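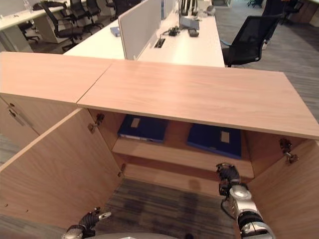
Damilola says you should keep a guarantee until the thing it guarantees has broken, and then for one more week, out of respect. I put this to Tamunoemi, and the reply came back within the minute: bin the lot, it's all online now. So there we are, the two schools of thought on household paper, and I have to share a surname with both of them.

I fall somewhere in the middle, meaning I keep everything and feel bad about it.

What set this off was the dishwasher. It's a Semaan, it came with the flat in Govlow, and in January it began to flash a small tap symbol and refuse to do anything else. I knew I had the manual. I could picture the manual. It had a line drawing on the front of a woman admiring a fork. I spent an evening looking for her and found the following instead: the manual for the dishwasher we had before this one, the manual for a bread maker I gave to my cousin, a lease for a bicycle shed, and a letter from the council about a hedge that I'm fairly sure was meant for number 8.

The woman with the fork did turn up, inside the microwave manual, where I must have put her so I wouldn't lose her. She had nothing to say about tap symbols. Page 30 covered the tap symbol, it said so in the index, and page 30 was in Portuguese.

I don't blame the Portuguese. I do think there was a time when a manual told you things. My dad had one for a car that explained how to take the engine out. Not that he ever did, but he read it in bed, and I believe it was a comfort to him to know that he could. The Semaan manual gives four pages to warning me against climbing inside and one line to what to do if it stops working, and the line is a phone number.

I rang the number. I won't go through all of that, except to say they wanted the serial number, the serial number is on the inside of the door on the left, and there's no way to read it without kneeling on the open door, and kneeling on the open door is warning number two.

**The electricity years**

Bills are the real test of a person. Tamunoemi has had every bill by email since before I had email, and deletes them once they're paid. I find this frightening. It's like watching somebody walk along a wall.

My view was formed by Allgate, back when they supplied us with electricity. We moved out of the old place, I gave them a final reading of 3278, they thanked me for it, and some months later they sent a bill for £75 based on a different reading that they seemed to have come up with on their own. I wrote back. They wrote back. A person at Allgate asked whether I had any evidence of the original reading, in the voice of somebody who has asked this of a lot of people and knows what comes next.

Well, I did! I had it on the back of an envelope, with the date, and I also had their letter thanking me. I have never been so happy about an envelope. They dropped the charge and didn't apologise, and I've kept every scrap of paper that's come through the door since then in case I'm ever allowed to feel like that again. I haven't been. That was years ago and it's all been downhill, filing-wise.

Damilola brings up the Allgate envelope at Christmas as proof that her way works. I'd point out that her way doesn't involve reading the things. She has a carrier bag for the current year and a bigger carrier bag for the past.

**What people think you should do**

I looked for advice, and the advice is all written by people with very little paper. They tell you to sort it into keep, scan and shred. Fine. I did an afternoon of that, and the heap marked "scan" has been on the chair in the bedroom ever since, and we've now started hanging clothes over it. I'd say it's part of the chair.

The trouble with scanning is that you have to name the file. A letter in a drawer is a letter in a drawer and nobody asks it any questions. A scan wants to be called something, and at ten at night I called one "hedge thing" and another "hedge thing real one". I couldn't tell you which is the hedge thing.

Shredding I liked, at first. I bought a little machine called a Flakeo, which takes one sheet at a time and needs a lie-down after a dozen. It came with its own manual and a guarantee card, and I held the two of them over the slot for a bit and then put them away in the drawer with the rest. Old bank statements go through it nicely. Anything that's been folded in three makes it groan.

Where I have got to, as of today, July 18, 2025, is this. Anything about money gets kept. Anything about the flat gets kept. Manuals get kept if we still own the object, which meant saying goodbye to the bread maker, and I rang my cousin to ask if he wanted it and he said he'd given the bread maker to a neighbour. I've let the bicycle shed lease go too. We never had a bicycle in it. I think we kept a rolled-up carpet in there, and then one year we didn't.

I was going to throw out the birthday cards as well and I sat down on the floor to do it, and that was the end of that afternoon. There's one from my gran that says only "Many happy returns, the cheque is separate." The cheque was separate. It came the week after, with its own stamp, because she didn't trust the two of them together in the post.

Tamunoemi came round while I was in the middle of it all and stood in the doorway with a coat on, looking at the piles, and asked if I knew where the spare key was — the one to the other flat, the one with the green tag. I said it was in an envelope. Tamunoemi asked which envelope.

We found it before supper. I've written KEY on the envelope now, in capitals, and put it back where it was.

The dishwasher is fine, by the way. The tap symbol meant the tap was off. I'd turned it off myself to look behind for the manual, or possibly before that, it's hard to be sure of the order. I've made a note of it on page 30, in English.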